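[보도자료] 여름 옷 정리, 침대 위 왕골빛 돗자리에서 시작하세요
노이판, '침대 위 옷 개기' 안내서 무료 공개

2023년 7월 19일

안녕하세요, 생활 정리 브랜드 노이판(Noiphan)에서 콘텐츠를 맡고 있는 엘리사 사르토리(Elisa Sartori)입니다. 보도자료라고 하면 보통 딱딱한 문장으로 쓰던데, 저는 그게 영 안 되더라고요. 그래서 이번에도 그냥 제 말투로 씁니다. 기자님들, 편하게 읽어 주시고 필요한 부분은 마음껏 옮겨 쓰셔도 됩니다!

오늘 소식부터 말씀드릴게요. 노이판이 여름 옷 정리 안내서 '침대 위 옷 개기'를 무료로 공개합니다. 빨래를 걷어 와서 침대에 툭 던져 놓고, 잘 시간이 되면 의자로 옮기고, 아침이면 다시 침대로 옮기는 분들 계시죠? 제가 딱 그랬어요. 옷이 하루에 두 번씩 이사를 다니는데 정작 옷장에는 못 들어가는 거예요. 안내서는 바로 그 옷더미를 침대 위에서 끝까지 정리하는 방법을 담았습니다. 새 가구도 필요 없고, 따로 책상을 치울 필요도 없어요.

왜 하필 침대냐고 물으시는 분들이 많아요. 집에서 그만큼 넓고 평평한 자리가 또 있나요? 식탁은 물기가 남아 있기 일쑤고, 바닥은 허리가 아프고, 다림판은 청바지 한 벌만 올려도 꽉 찹니다. 침대라면 바지 한 벌을 허리부터 밑단까지 쭉 펼쳐 놓고도 옆에 다 갠 옷을 둘 자리가 남아요. 특히 여름에는 돗자리를 깔아 두는 집이 많잖아요. 저는 이 돗자리가 옷 개는 데 그렇게 좋을 수가 없습니다. 푹신한 이불 위에서는 바지를 당겨도 이불까지 같이 딸려 오는데, 짜임이 있는 돗자리 위에서는 손바닥으로 쓱 밀어도 옷이 반듯하게 펴지거든요.

안내서의 첫 장은 청바지입니다. 옷더미에서 제일 무겁고 자리를 많이 차지하는 녀석이니까요. 청바지부터 개 놓으면 더미가 확 줄어서 마음이 한결 가벼워져요. 순서는 이렇습니다. 바지를 침대에 길게 눕히고, 한쪽 다리 끝을 잡아 가볍게 당겨 줍니다. 주머니 안감이 삐져나와 있으면 이때 밀어 넣으시고요. 다리 두 쪽을 포갠 다음 밑단을 허리 쪽으로 올려 반으로 접고, 서랍 깊이에 맞춰 한 번 더 접으면 끝이에요. 개고 나서 허리띠 고리와 주머니 박음질이 보이게 두면 나중에 찾을 때도 편합니다.

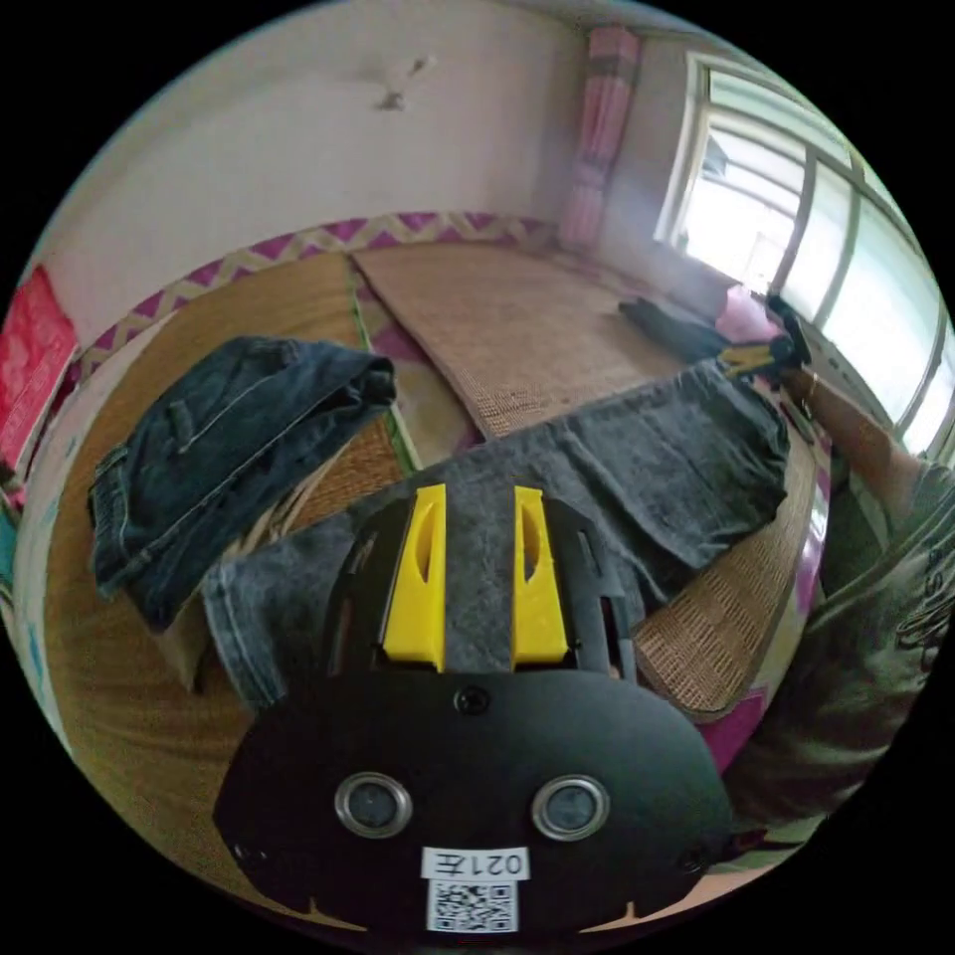

돗자리를 깐 침대 위에 길게 펼친 진회색 청바지와, 왼쪽에 개어 둔 짙은 파란색 청바지

저희 팀에서 제일 의견이 갈린 게 바로 이 청바지 접는 횟수였어요. 저는 두 번 접는 쪽인데, 서랍이 얕은 집은 돌돌 마는 편이 낫다는 의견도 만만치 않았거든요. 한참 이야기하다가 결국 안내서에 둘 다 실었습니다. 서랍에 세워 넣을 분은 접는 방법을, 바구니에 담거나 여행 가방에 넣을 분은 마는 방법을 보시면 돼요. 어느 쪽이든 처음에 쭉 펴 주는 단계는 빼먹지 마세요! 여기서 대충 넘어가면 무릎 쪽에 이상한 주름이 남고, 그 주름은 입고 나가서야 눈에 띕니다. (경험담이에요.)

다음은 티셔츠와 검은 옷 이야기입니다. 검은 옷은 먼지가 잘 보여서 다른 옷 밑에 깔아 두면 나중에 꼭 한 번 더 손이 가요. 저는 검은 옷만 개어서 침대 머리맡 쪽에 따로 모아 둡니다. 개는 동안에는 손이 닿지 않는 자리라서 다시 흐트러질 일도 적고, 다 끝난 뒤에 한 번에 들고 일어나기 좋아요. 어두운 색은 위쪽, 밝은 색은 아래쪽, 이렇게만 나눠도 옷장에 넣을 때 왔다 갔다 하는 횟수가 줄어듭니다. 티셔츠는 앞면을 아래로 두고 소매부터 접는 방법으로 설명했고요, 목둘레가 늘어난 옷을 집에서 입을 옷으로 돌릴지 보내 줄지 정하는 방법도 짧게 넣었습니다.

그리고 양말! 양말 장은 제가 제일 공들여 썼어요. 양말은 작으니까 맨 나중에 하자고 미루기 쉬운데, 그러다 보면 한 짝이 바지 밑에 깔리고 이불 틈에 들어가고, 결국 짝 없는 양말 봉지가 하나씩 생기잖아요. 저희 안내서에서는 개다가 양말이 나오면 그 자리에서 바로 집어 올려 한곳에 모으라고 말씀드려요. 펼쳐 놓은 바지 위도 괜찮습니다. 특히 회색 양말은 진회색 바지 위에 있으면 은근히 눈에 안 띄어서, 바지를 접기 전에 손으로 한 번 훑어 주시는 게 좋아요. 양말을 품은 채 접힌 청바지를 서랍에서 꺼낼 때의 그 기분, 아시는 분은 아실 거예요.

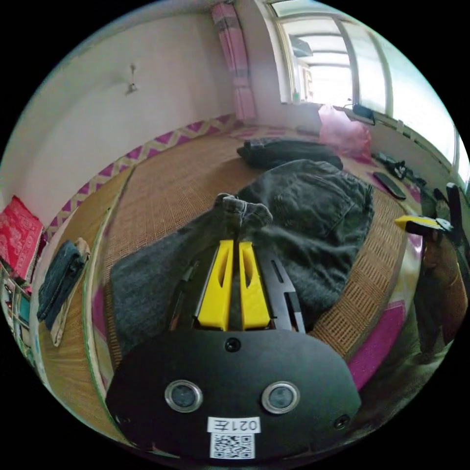
진회색 청바지 위의 회색 양말. 머리맡 쪽에는 개어 둔 검은 옷이 놓여 있다

짝을 맞추는 방법은 복잡할 게 없습니다. 발가락 쪽끼리 포개고, 뒤꿈치를 맞추고, 발목 쪽에서 한 번 접으면 됩니다. 고무 부분을 뒤집어 공처럼 뭉치는 방법은 권하지 않았어요. 당장은 귀엽고 편한데 발목이 빨리 늘어나더라고요. 짝이 안 보이는 양말은 버리지 말고 다음 빨래까지만 기다려 주세요. 다음번에도 안 나타나면 그때는 창틀 닦는 데 쓰시면 딱입니다.

옷만 다루면 서운해서 침대 위 잡동사니 이야기도 한 장 넣었습니다. 리모컨, 충전선, 비닐봉지 같은 것들 말이에요. 옷을 개려고 앉았다가 엉킨 선부터 풀기 시작하면 그날 옷은 못 갭니다. 제가 여러 번 당해 봤어요. 그러니 리모컨이나 검은 선 뭉치는 일단 침대 한쪽으로 밀어 두시고, 옷을 다 갠 다음에 손대세요. 선은 하나씩 풀어서 느슨하게 감고, 리모컨은 늘 두는 자리를 정해 돌려보내고요. 비닐봉지는 이럴 때 은근히 쓸모가 있어요. 수선 맡길 옷이나 나눔할 옷을 바로 담아서 현관에 내놓을 수 있으니까요.

돗자리 관리법을 궁금해하시는 분도 많아서 마지막 장에 덧붙였습니다. 옷을 다 치운 김에 돗자리 가장자리를 들어 털어 주시고, 결을 따라 마른 천으로 닦아 주세요. 침대보다 돗자리가 넓어서 끝이 벽 쪽에서 들뜨거나 말리는 집이라면, 반대 방향으로 잠깐 말아 두었다가 펴면 조금 얌전해집니다. 테두리에 천을 댄 제품은 천 부분에 먼지가 잘 끼니 그쪽만 솔로 한 번 더 쓸어 주시면 좋고요. 창문이 침대 곁에 있는 방이라면 커튼을 걷고 볕이 드는 시간에 하시길 권해요. 남색이랑 검정이 헷갈려서 양말을 잘못 짝짓는 일이 확 줄어듭니다!

안내서 분량은 부담 없이 잡았습니다. 처음부터 끝까지 따라 하면서 일주일 치 빨래를 정리하는 데 약 90분을 생각하고 만들었어요. 물론 식구 수에 따라 다르고, 중간에 커피도 마셔야 하고, 옛날 옷 나오면 한 번씩 입어 보기도 해야 하니까 시간은 너무 신경 쓰지 마세요. 청바지 장만 보고 덮으셔도 괜찮습니다.

8월에는 후속편도 나옵니다. 이번에는 옷장 쪽 이야기예요. 침대 위에서 다 갠 옷을 어디에 어떻게 넣을지, 여름옷과 가을옷이 겹치는 시기를 어떻게 넘길지를 다룰 예정입니다. 서랍 칸막이 이야기도 길게 쓰고 있는데, 분량이 자꾸 늘어나서 편집 담당에게 매일 혼나는 중이에요. 독자분들이 보내 주신 질문도 골라 싣고 싶으니 궁금한 점이 있으면 미리 보내 주세요.

안내서는 노이판 홈페이지 자료실에서 회원 가입 없이 받으실 수 있습니다. 화면으로 보기 편한 판과 인쇄용 판을 따로 준비했고, 인쇄용은 글씨를 조금 키웠어요. 부모님께 뽑아 드리기 좋습니다. 개인 블로그나 지역 소식지에 옮기실 때는 출처에 '노이판'이라고만 적어 주시면 되고, 상업적으로 쓰실 때는 먼저 연락 부탁드려요.

노이판 소개
노이판은 지금 사는 집, 지금 가진 물건으로 할 수 있는 정리법을 글과 사진으로 소개하는 생활 정리 브랜드입니다. 옷, 침구, 주방 수납에 관한 안내서를 펴내고 있습니다.

문의
노이판 콘텐츠 담당 엘리사 사르토리
취재와 자료 사용 문의는 홈페이지의 '언론 문의' 게시판에 남겨 주세요. 제가 직접 읽고 답장드립니다.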